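ok Sunday project. the big table at the Punmont place, the one everything lands on. going to post as I go so I actually finish

rule for today: every thing on it gets a home or gets out. 20 minutes on the timer. already lost 2 of them looking for the timer

started w/ the snack corner bc that's the fun one. the Oreos (奥利奥, the blue box) have been living out here since the last grocery run and I keep walking by and "checking" on them 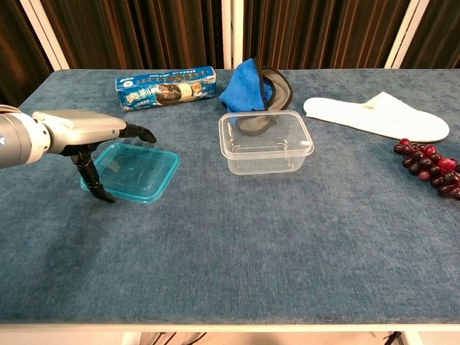 Bekuline
small-space organizer, posts too much

teal box = my favorite thing on this table. shallow, square, see-thru, rounded corners. perfect for the stuff that slides around in a drawer. do NOT put it in a cabinet you will forget you own it

Oreo box is way too long for it, I know. so the cookies go on the Tapley shelf, long side facing out, and the teal one gets tea bags and those tiny soy sauce packets

cloths next. blue microfiber one is all bunched up, gray one with the black trim is flopped onto the clear food container. they can't live with the food stuff. fold in thirds, stand them up in the bin under the sink, done

clear container goes back w/ the other food containers. wash it first even if it looks fine. a cloth was on it

someone asked abt the blue-gray covering. it's soft, like carpet, and I love it bc nothing clatters. crumbs tho. lint roller, short strokes, dont rub

also asked: do I buy matching sets. no. I did the whole Nutico drawer system in November, 23 little bins, and I use maybe half of teh ones I bought

timer went off. cloths still not folded. giving myself one cookie and then the sink bin

ok folded. shelf tomorrow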